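Folding and stuffing election leaflets at home

2021-03-30

A council by-election in Plirkimbridge meant that our kitchen and spare room did the work of a campaign office for a fortnight. The ward has 2,088 addresses on the delivery list. These are the things worth passing on to anyone doing the same for a candidate of any colour.

Clear one long surface and keep it for paper only. Tea, glue and the cat go elsewhere. Wipe the top with a barely damp cloth the night before, then leave it to dry, as a smear of butter will go through a whole pile of leaflets.

Work from left to right if you are right-handed. Flat sheets start on the left, folding is done in the middle and finished bundles go off to the right. Shallow trays are better than deep boxes for the flat sheets, as you can get your fingers under the pile.
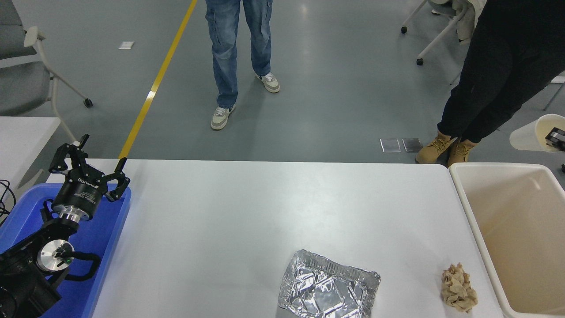
Long white table with a blue tray at the left end.

Fold in small batches. Take ten sheets, knock the edges square and fold each one by hand, then run the back of a spoon along the crease. Folding several sheets together looks quicker but the inner ones come out crooked and jam in letterboxes. If your printer offers machine folding, ask the price before you say no. Pinheiro, who printed ours, would have done the lot for less than we spent on takeaways.

Check the imprint before you fold anything. The name and address of the printer and the promoter should be on the leaflet, and it is much easier to send back a flat box. Check the polling date as well, and the spelling of the street names.

Bundle by delivery round. Our longest round was Grondinville, with 540 doors, and we split it into 2 bags because one was too heavy for the hill. Put a slip on top of each bundle with the street, the odd or even side and any doors to leave out. Use wide rubber bands. Thin ones cut into the edges, and string takes an age to undo with gloves on.

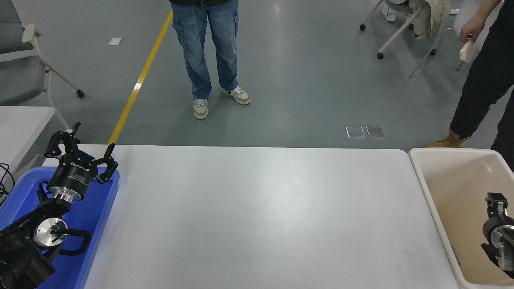

Addressed envelopes need a bit more care. Keep them in the order of the register from the start and stuff them in that order, so that they never have to be sorted again. Self-seal envelopes are worth the extra. We bought a box of the gummed Flonik ones and had to go over them with a kitchen sponge in a saucer. Squeeze the sponge nearly dry, stroke the flap once and stack the envelopes under a heavy book until they are flat.

For dry fingertips, a rubber thimble from the stationer's works better than licking.

Store finished bundles off the floor, away from radiators and outside walls. Our first lot spent a night in the porch and went wavy. Pressing them under a chopping board got most of them usable.

Posters for garden stakes can be stapled indoors, but do the sawing outside. Put old newspaper under the stakes if they have been treated, and let them air in the shed before they go in anyone's car.

Keep a few spare leaflets flat and unfolded for the election file, with the printer's invoice clipped to them.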